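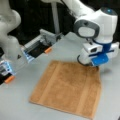 ## Small square towels come out crooked when I fold them. What am I doing wrong?

**Posted by ovenmitt_jo** in Laundry & Linens

I have a stack of tan terry towels, the square kind with two lighter bands running across. They live on an open shelf in the bathroom, so the folds show. I lay one flat on the table, bring one side over to the other, fold again, and by the third fold the edges are off and the whole thing looks like a wedge.

I've tried ironing first and it flattened the pile, so I'd like to avoid that. The tag says Farow, if it matters. They've been washed maybe 20 times and I don't remember this being a problem when they were new.

Is there a better order for the folds? I'm doing a whole load at a time, so nothing too fancy please.

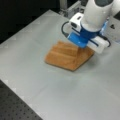
### Replies

**Matěj Šimek**

Your towels are probably not square anymore. Terry shrinks more in one direction than the other, and the woven bands usually shrink differently from the rest, so the cloth pulls in at those spots. Measure one along both sides before you blame your folding.

What works for me with older towels:

1. Lay the towel flat with the bands running away from you.
2. Hold one corner down and smooth the cloth toward the opposite corner. Do the same with the other two. Terry grips the table and hides small wrinkles, and those are what throw the third fold off.
3. Fold in thirds along the length of the bands. Use the bands as your guide and ignore the hems. If the hem sticks out a little, put it on the inside.
4. Press the strip flat with your forearm, then fold it in half, and in half again if your shelf is shallow.

Put the rounded fold toward the front of the shelf. The uneven edges end up at the back.

If you fold in a zigzag, like a paper fan, keep the pleats wide. Narrow pleats in terry drift to one side and you get a lopsided shape with a point sticking out. I used to do them that way for guest towels and gave up, it took too long for a full load.

One more thing — pull them by the corners while they're still slightly damp, before they go on the line or in the dryer. A quick tug both ways gets some of the shape back.

**linen_closet_4000**

Just roll them. Takes two seconds and you can't see if they're crooked.

**Darla in 2B**

Rolling is fine in a basket but on an open shelf mine unroll and fall off.

I agree with the thirds. I would add that fabric softener made mine worse, they got slippery and slid around while I was folding. I stopped using it in March and switched to half the usual amount of detergent. My Clidis towels are 100 percent cotton and they hold a crease now without ironing.

Also check your table. I fold on a smooth one, and if I lean on the towel while reaching across, the bottom layer moves and the top doesn't. I stand at the corner now.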